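Workshop notebook - elder abuse information cards
9th February

Where things are up to

Second draft of the wallet card and the fold-out is done. The first batch for Rirkthorpe will be 200 cards, with the fold-outs to follow once the wording has settled. Van der Linden has quoted on the print job and wants final artwork before the end of the month. Nothing goes to them until the Brirnham group has read it again.

Wording changes from last session

The old heading was "Are you a victim?" and it's gone. People at the Brirnham session put the card back on the pile when they read it. The new heading is "Is someone making decisions for you that you want to make yourself?" Long for a card, but it fits on two lines at the smaller size.

"Perpetrator" is out all through. We've used "the person" or "a family member, carer or friend". The readers we're writing for are mostly talking about a son or daughter and won't pick up anything that sounds like a court document.

"Financial abuse" stays as a term but gets examples straight after it: bank cards kept by someone else, pressure to sign papers, a loan that never gets paid back, pension money going on the household of an adult child who has moved in.

Neglect needed its own panel. In draft one it was tacked on to physical abuse and two readers missed it altogether. Now covers medicine, meals, glasses and hearing aids taken away or not fixed, and being left without a way to get to the doctor.

Things still wrong with the fold-out

Panel 3 is too full. The isolation text (phone calls listened to, mail opened, visitors turned away) is the part most people asked about, so the cut has to come from somewhere else. Probably the paragraph on powers of attorney, which can go on the back with a line telling people to get independent legal advice before signing or changing one.

The age wording isn't consistent. Panel 1 says "people over 60", panel 4 says "older people". Use "older people" everywhere. Some callers are younger with early dementia and shouldn't think the card isn't for them.

Type size test: the grey on cream couldn't be read under the hall lights. Back to black.

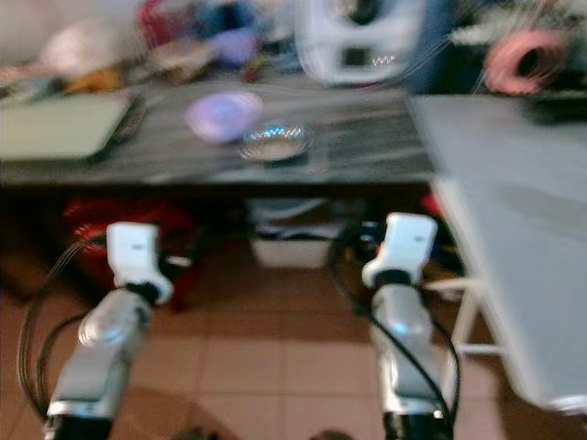 Safety points for whoever hands the cards out

Don't post them to a home address unless the person has asked for that. Mail gets opened.

Ask for a time to talk when they're on their own. If someone else is answering for them, keep it general and offer another appointment.

The wallet card has no logo on the front so it can sit behind a library card. Keep it that way, even if a funder asks.

If there's immediate danger it's triple zero, and that goes at the top of the card - currently it's at the bottom, under the web address. Move it.

Talk outline, Jistport

They've given us 30 minutes, including questions. Draft runs well over. Cut the section on the law and bring it as a handout. Leave 5 minutes at the end with nobody at the microphone, as people tend to come up one at a time and won't ask in front of neighbours.

To do

Fix panel 3 and recheck the fold.
Ring every number on the card again, including the interpreter line.
Ask Brirnham whether they want the large-print version for the April session.
Send artwork to Van der Linden after that reading, and get a paper proof.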